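I have now read 10 of those "reset your desk in a weekend" posts, and I remain unconvinced that anybody's cables have ever stayed where a weekend put them. The Thakur tray kit everyone links to has 973 reviews, nearly all of them written the same day it arrived. Come back in December and tell me how it looks.

My own attempt started with the chair, the one thing I was told to replace first. Ankit Nautiyal swears by his Konia, and good for him, but it costs $440 and he still sits on the front four inches of it.

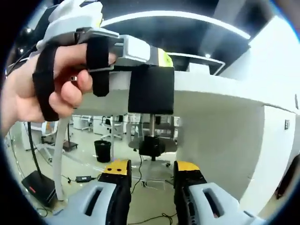

Desk advice nearly always begins at the top, with the lamp and the monitor arm and the little dish for paper clips. I care more about what goes on at floor level. A big white table looks tidy from the doorway whatever you do to it, and then there are the dark cables in a tangle on the floor, and a white office chair on small casters nearby. Casters and loose cable do not get along. I have rolled over one charger too many to believe otherwise.

So I skipped the tray and bought a bag of plain ties from Dokon. They're fine. A bit stiff - and the long ones are too long - but I can redo them when I swap a plug, and I swap plugs constantly. The Tranby floor cover is still in my cart, where it can stay until somebody shows me one that has survived a winter.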